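Chapter 4
Storage and Picking in the Small Warehouse

After reading this chapter, you should be able to explain why goods are not always stored in the order in which they arrive, describe the difference between fixed and free locations, and calculate the walking distance of a simple picking route.

4.1 The problem of the second shelf

When Ferenc Hegyi took over the spare parts warehouse in Carnham, he found everything in alphabetical order. Axle pins were near the door, washers were at the far wall. A new worker could find any part on the first morning, and Hegyi was at first very satisfied with this arrangement. Then, in February, he walked together with the pickers for one full shift. Most orders contained washers. Almost none contained axle pins. The pickers were passing the whole length of the building many times a day to fetch the smallest and cheapest article in the stock.

This situation is common. A warehouse has two tasks, to keep goods and to give them out again, and the arrangement which is good for the first task is often poor for the second. In Chapter 3 we looked at receiving, where the main question was how to check a delivery quickly. Now we follow the goods from the receiving area to the shelf, and from the shelf to the packing table.

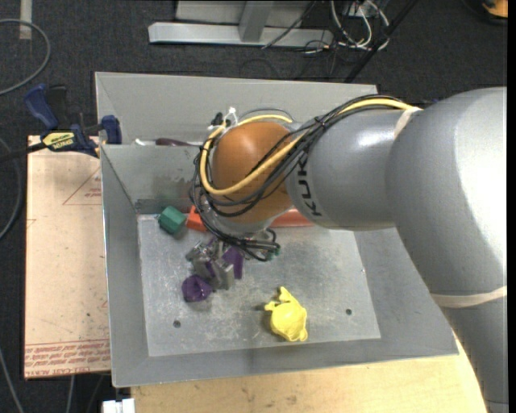
We begin with some terms. A location is any place which has its own address: a shelf, a bin, a marked area on the floor. Picking means taking the goods for an order out of their locations. The path that the picker follows is called the route. A route has a length, and this length can be measured with simple means – a plan of the building and a ruler are enough.

In a system of fixed locations, each article has one place and keeps it, even when the place is empty. In a system of free locations, an article goes wherever there is room, and its address is written down at that moment. The Finthorpe warehouse, to which we return in section 4.3, used fixed locations for 14 years and then changed half of the building to free ones. The manager, Raed Khoury, gained much space by this change, but he also had to be stricter with his records. An article without a correct address is as good as lost.

Before you read further, draw a plan of a storage room that you know, for example a school supply room or a kitchen pantry. Mark the door and the 10 articles which are taken out most often. Keep the drawing, as you will need it for Exercise 2.

4.2 Fast and slow articles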